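Progress report to the Gemska Fund
Project: Prirkbridge benefit concerts and rehearsal space for displaced musicians
September 23, 2023

The grant was used from June onward for three benefit concerts, weekly rehearsals and the copying of parts. The first two concerts have taken place. The third is set for later this fall in the main hall at Prirkbridge, with the same choir and a larger string section.

Ticket sales and donations from the first two evenings came to roughly 2000 euros after hall costs. All of it went into the travel fund for players who live outside town. We had hoped for more from the second concert, which fell on the same night as a football match.

The orchestra now has 25 regular members. Most are string players. We are still short of violas and have one bassoon, on loan from the Hodžić music school until the end of the season. The school has also let us use its large room two evenings a week at no charge.

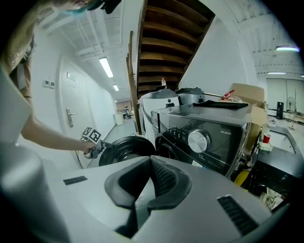

Members were asked in writing what they would change. Hodžić thought the rehearsals ran too long for people with small children, and wanted the anthem settings learned before the newer pieces, as the choir joins late and has the least time. We have moved the start to 6:30 and put the anthems first.

Printing went over budget. Bondex quoted for 500 programs per concert and we ordered that number both times, but a good many were left over - we will order fewer for the third. The saving should cover the extra hire of music stands.

One piece was dropped from the summer program. The parts arrived with pages missing from the second horn and the publisher could not replace them in time. They have come since and the piece is back on the list.

Still to do before the final report: confirm the soloist, renew the insurance for the borrowed instruments, and settle the hall invoice for the second concert, which was sent to our old address. We do not ask for any change to the payment schedule.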